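The zither that came to Darndale

Hường Tiêu was nine when her aunt first let her touch the đàn tranh. "I was allowed only one string," she says. "For one month, one string. I was very bored, and my aunt was very happy."

Today she teaches the instrument in Darndale, in a room above the old theatre. She has no stage there, and the neighbours can hear every mistake. Her students pay 90 dollars for a term, and some of them drive 125 kilometres to come.

I asked her if the notation is enough to learn from. She shook her head. "The paper gives you the note. The left hand gives you the colour of the note, and this you must hear from a person."

In December she played at the Padanari hall, with the cellist from the Obeidat quartet. They practised the slow pieces most. "He wanted to count," she says. "I told him to breathe with me, and after this we were friends." 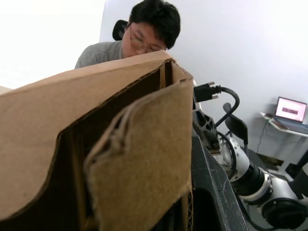
Her favourite piece is still the lullaby her aunt sang while cooking. She has played it perhaps too often, she admits, and her students now ask for something faster. "I say yes, next week. Then I play it again."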